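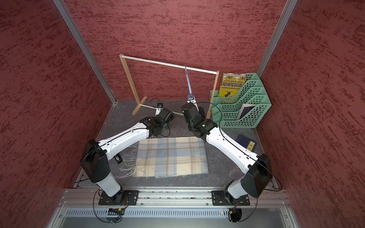
The two-arm bench cell set up for the scarf and hanger task, with the clothes rack at the back.

Home | Products | Bench Cell | Support | Contact

Vusdale Bench Cell: frequently asked questions
Last updated January 31, 2020 by Yolotzin Villaseñor

What do I get for the price?
The standard kit is £2,786 before VAT. It includes both arms, the aluminium rail, two mounting plates, the wall panels, the cables and a power supply. Delivery on the mainland is included. Household items such as racks, books and scarves are not part of the kit.

Do the arms come as a pair?
Yes. Both bolt to the same rail at the front of the cell. We do sell a single arm as a spare, but the software expects two and will show a warning if it finds only one.

Can I use my own objects?
Yes, and most customers do. A folded scarf, a few books and a small wooden clothes rack will fit on the floor of the cell at the same time. Keep tall things towards the back wall. Anything over 400 grams should be left for the arms to push or slide, as the grippers are not rated to lift it.

Is it any good with cloth?
It depends on the cloth. Thick scarves and tea towels are a fair place to start. Thin, slippery fabric is harder and you should expect to spend time on the grip settings. Fringes and tassels can catch in the fingers -- fold them under if they are giving you trouble.

Why are the walls red?
Red is the standard colour. Grey and green panels can be ordered separately and fit the same posts. Changing all three takes a few minutes with the hex key supplied.

How long does it take to set up?
Allow an afternoon. There are 18 bolts on the rail and plates, and the arms need to be lined up before first use. The Nandano setup program takes you through this on screen.

Which computer do I need?
Any recent desktop with two free USB ports. Laptops work, but we do not give support for them.

Where should the cables go?
Leave a loose loop at each base so the arm can turn fully. Do not tie the cables tight to the upper links.

Does it work with Pellegrini grippers?
The older Pellegrini fittings need an adaptor, part 26 in the spares list. Newer ones bolt straight on.

What happens if the arms touch each other?
Both stop. Move them apart by hand, then press reset in the program. A light knock does no harm -- if you hear grinding afterwards, switch off and contact us.

How long is the guarantee?
One year on the arms and cables. Wall panels and gripper pads are not covered.

Can I hire one first?
Yes, through Zernbridge, by the week. Their next open dates are listed on the hire page.

14 comments | 9 shares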